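Snack swap box #8 – packing thread, advice welcome!

Started by: pantrymoth 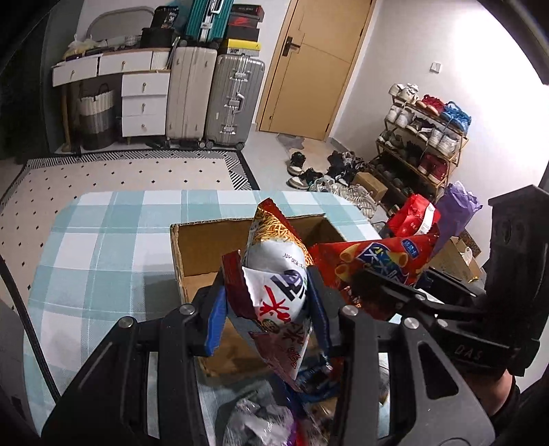

First bags going in. Noodle snack in the middle, big red bag on the right.

pantrymoth
Posted Feb 19, 2016

Okay, I am so excited about this one that I couldn't wait until it was taped shut. My match for the spring swap is in Stundeck and the questionnaire said "crunchy, salty, surprise me," which is basically my whole personality. So I've been raiding the Sitska market on my lunch breaks and I have a pile.

The one I'm happiest about is the bag with the golden noodle bits printed across the top. It's got purple lettering and a great big red character on the white part. I can't read it, but I tried a bag last week and it's dry noodle crumble with a peppery kick, and I ate the entire thing standing at the sink. The big shiny red one with the tubes on it is for movie night. There are more packages waiting on the table.

Question for the people who've done a lot of these: do you put the big puffy bags on the bottom and fill around them, or little stuff first and the puffy ones as a lid? I've done it both ways and had crumbs both ways.

tallgrass_dee
Big ones on the bottom, flat side down, always. Then tuck the small ones in the corners so nothing slides. And what a tablecloth! I love that teal and white check, my aunt had curtains a lot like it.

crumbcount
Have to disagree with Dee. If the puffy bags are on the bottom they carry the weight of everything else the whole trip. Heavy stuff goes down first (candy, jars, anything in a tin), then the noodle snacks, then the air-filled bags on top. They make a cushion under the lid. I sent a box to Brelusora this way and my match said one broken cracker, total.

tallgrass_dee
One cracker that they told you about :)

But if there's nothing heavy in the box, what are you cushioning against? From the sound of it she's sending chips and noodles. It's all light.

pantrymoth
There IS a heavy thing, I forgot to say. I've got a jar of plum jam from the Abdel Rahman store, the one on the corner with the good olives. It's already in three socks. So jam on the bottom, I guess?

crumbcount
Jam on the bottom, dead center, and I'd put it in a zip bag over the socks. Are they nice socks? Could be part of the gift.

pantrymoth
They have foxes on them. They are absolutely part of the gift now.

Quillback
That noodle bag looks pretty crumpled at the bottom end. If the seal is tired I'd swap it out or put it in its own zip bag. I had a dry noodle snack open up on me in a box once and there was seasoning powder in everything, including a birthday card. The card smelled like chicken for months.

pantrymoth
Good thought. I'll give it a squeeze tonight before I commit. I bought two of them anyway (well, three, but see above about the sink).

oddlot
Can we talk about poking air out? A pinhole in the corner with tape over it and you fit twice as much in a box. I got 17 different snacks into a box for the April swap that way last year.

crumbcount
Please don't do this! They go stale. The air is what keeps them from getting crushed.

oddlot
Mine were fine. It's a week in the mail, they're not going to the moon.

Quillback
I got a pinholed box once. They were not fine. They were like eating a sponge that used to know a potato chip.

oddlot
Okay, the sponge line is fair, but I stand by it for anything fried hard, like those noodle bits. Wouldn't do it to a puff.

tallgrass_dee
Moving on from the great pinhole war – pantrymoth, are you writing little notes for each bag? My favorite box ever had a tag on everything, with a sentence about where it came from and what to drink with it. I kept all the tags.

pantrymoth
YES. I cut up old wallpaper samples for tags. The noodle one says "eat over a bowl, you will drop some." The tube ones say "put them on your fingers, you know you want to."

Still can't decide whether to go full or leave room for a bag of the ginger chews. They only come in the 200 gram size and it's a brick.

crumbcount
A brick goes next to the jam. Then the noodles, then the red bag across the top. Crumple some newspaper into any gap you can get a finger into, close the flaps and shake it by your ear. If you hear it move, more paper.

tallgrass_dee
I'd still put the red one on the bottom. But ginger chews, definitely yes.

pantrymoth
Ginger chews are in! Going with heavy first this time and I'll report back when my match opens it. Dee, if it's crumbs, the next box gets packed your way. Off to find the good tape.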